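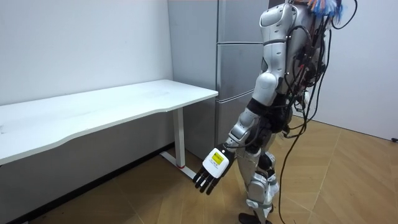
Last meeting one of the newer members asked why we were still working on standing when the other teams in the league had already posted videos of their robots walking, and whether we were going to have anything to show at all. I've been thinking about that question since, so this post is partly an answer.

The February round is at Clatlow, and the task list came out two weeks ago. Walking is on it, but it's worth fewer points than I expected. Most of the score comes from reaching: go to a work surface, put a hand where the judges ask, bring it back, and stay upright the whole time. A robot that walks well and tips when it lifts an arm will score badly. So our group voted to spend the rest of the term on balance and arms.

The practice routine is called Urban, for no good reason (it was the name of the folder). It has 7 steps. The arm starts low beside the desk, comes up to the height of the top, moves out over it, stops, and then does the same thing backward. We run it slowly. The step I don't like is the fourth, where the shoulder and the waist both move. The hips correct too late and the whole body leans. I spent most of Monday changing one gain, running it, and changing it back.

Cables are the other problem. The long ones behind the legs have to be kept out of the way of the feet, so one person does only that during a run. I did it for an hour and it is dull, but a foot on a cable ends the session. We're going to try clips along the back before the next meeting.

Our log sheet has over 20 runs on it now. The notes are uneven. Some say "leaned left" and nothing else, which doesn't help whoever reads them later. If you write one, please put down the step number and which version of Plurel was loaded.

Still to do before the break: finish the safety form, ask Gresier about the spare wrist cable, and decide who is driving to Clatlow.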